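Slide 1. Cups: the talk Sotitum asked for when the good speaker dropped out

Leave the title up. Let people finish their coffee, since it helps my case.

Slide 2
The Lightfoot site goes through 2000 cups in September. Pause for the groan. Most are used for a single drink and then left on a windowsill to think about it.
Two kinds in the cupboard: white ones that nest, and the thicker sort that don't, or won't. Mention the drawer of lids that fit neither.

Slide 3
Stacking. A sleeve of 40 takes up less shelf than six cups put away by someone in a hurry. Pull from the bottom and two come out. They always do. Skip the Ukon anecdote if we're running late, and we will be.

Slide 4
One cup out, the rest kept together. Beige for the person who's staying, white for visitors. Hold this slide a bit longer than feels comfortable.

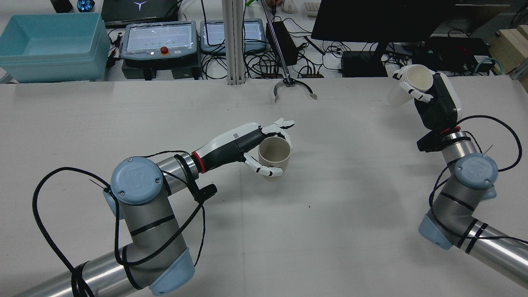
Someone at the Cidura run-through said the colours were a waste of time and people would take whichever was nearest the kettle. Fair. Reply: then move the kettle.

Slide 5
Cost of a shelf divider: 115 pounds for the kitchen, fitted. Don't read out the supplier's slogan.
Questions. If none, ask who has a mug on their desk right now, and when it was last washed.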